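# About Sturkix

Hello, and thank you for stopping by! If you've found this page you are probably thinking about learning a language with us, or you already have a class booked and want to know who on earth you'll be spending your evenings with. Either way, pull up a chair.

Sturkix is a small language school for grown-ups. We teach Hungarian, Italian, Sinhala and, when enough people ask for it, Portuguese. We have been going for 19 years now, always in the same building on Rastel Street, up the stairs over the shoe repair shop (the door sticks in damp weather, so give it a good push and come on up).

## How we got started

The school began with Ottó Mészáros and a kitchen table. Ottó had moved here from Szeged to be near his daughter, and a neighbor asked whether he would teach her enough Hungarian to talk with her grandmother's cousins on the phone. She brought her brother the second week. By spring there were seven people squeezed in among the saucepans, and Ottó's daughter told him, very kindly, that she would like to be able to make dinner again.

So he rented one room. Then the room next to it came free, and he took that as well, without being sure how he'd pay for it. The Italian classes came along with the Grondano family, who had been running a conversation circle out of their bakery and wanted somewhere with more chairs. Mrs. Hettiarachchi joined us a few years later to teach Sinhala, first to two students and then to so many that we had to split the group. She still writes every one of her worksheets by hand, and her students keep them for years.

Ottó is mostly retired these days, though he teaches the Thursday-style "slow group," as everybody calls it, where there's no book and no homework and you simply talk until the tea runs out.

## How we teach

We start speaking in the first hour. It's a little scary and we know that, but it does get the hard part over with! You'll learn how to say who you are, where you live and what you'd like to eat, and you'll say it to a real person who is just as nervous as you are. Grammar comes in when you need it - usually when you've tried to say something three times and want to know why it keeps coming out wrong.

Classes are kept small and run for 60 minutes, with a break only if the group wants one. Most start at 6:30 in the evening, and there is a lunchtime Italian class for people who work nearby. We don't give grades. If you'd like to prepare for an official exam, let us know early and your teacher will set aside extra time for it.

A good part of every beginner course is about everyday things. We name what's in a kitchen, what's in a bag, what's on a table, and we ask each other to pass it, move it, open it or put it back. Books and jars are week two.

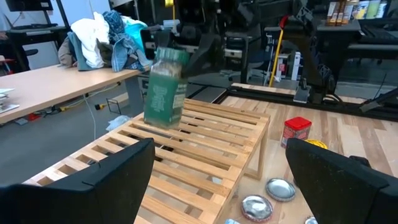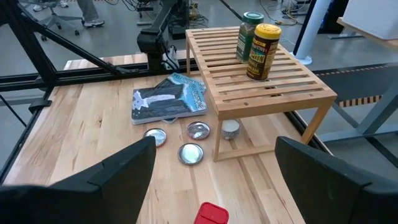
By week four most groups have moved on to directions, trains and the weather, and somebody has usually tried to tell a joke. We encourage this, even when the joke has to be explained twice.

## The library

We're very proud of our lending library, which holds 884 books, plus a box of Italian comics that has never been properly sorted. Students may borrow as many as they can carry. There are picture books for beginners (please don't be shy, the teachers read them too), cookbooks, detective novels and a shelf of old travel guides with somebody's notes in the margins. Bring things back when you've finished with them, or when we telephone.

## Come and see us

New courses begin in September and again in March, and you're welcome to sit in on any class before you sign up. There's no charge for a visit and you won't be called on unless you want to be. Just write to the office or come by in the late afternoon, when one of us is nearly always in, and we'll find you a seat and a cup of something warm.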